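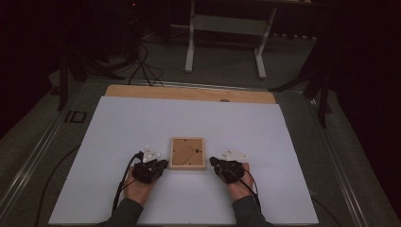 Rapport d'avancement - atelier d'encadrement de Stivville
Période couverte : janvier à mars

L'association Stolari a reçu une aide de la fondation Rastetti pour encadrer les petits formats du fonds Marchetti, conservés jusqu'ici dans des enveloppes. Le présent rapport fait le point sur les travaux du premier trimestre.

État des travaux

Le fonds compte 288 pièces. Les deux premières boîtes sont terminées et la troisième est en cours. Le modèle retenu est un petit cadre carré en bois clair, avec un dos en carton. Il se travaille à plat, face contre la table, ce qui permet de contrôler le dos et la fermeture avant de retourner l'ensemble.

Le poste de montage a été revu en février. Un grand panneau blanc mat est maintenant posé sur une plaque de bois clair, elle-même sur la table grise. Les poussières et les éclats de bois se repèrent mieux sur le blanc, et le panneau se nettoie d'un coup de chiffon. L'ancien tapis a été mis de côté pour la découpe.

Difficultés rencontrées

La livraison des cartons de dos est arrivée avec 11 jours de retard. Nous avons employé ce temps à trier les enveloppes et à reprendre l'inventaire, qui comportait des doublons de numérotation. Une partie des cartons était coupée un peu trop large et a dû être rognée à la main. Le fournisseur a accepté de remplacer le reste du lot.

Dix cadres ont été refusés au contrôle pour des angles mal joints. Ils seront recollés - le bois lui-même est sain - et remis dans le circuit en avril.

Budget

Les dépenses restent dans l'enveloppe prévue. Le poste fournitures est légèrement dépassé à cause du panneau et de la plaque de bois, mais le transport a coûté moins que prévu. Nous demandons l'accord de la fondation pour compenser une ligne par l'autre.

Prochaine étape

Au deuxième trimestre, nous finirons la troisième boîte et commencerons l'étiquetage des dos. Le numéro d'inventaire sera reporté au crayon sur le carton, en bas à gauche. Le choix des boîtes de rangement reste à faire ; deux devis sont joints en annexe.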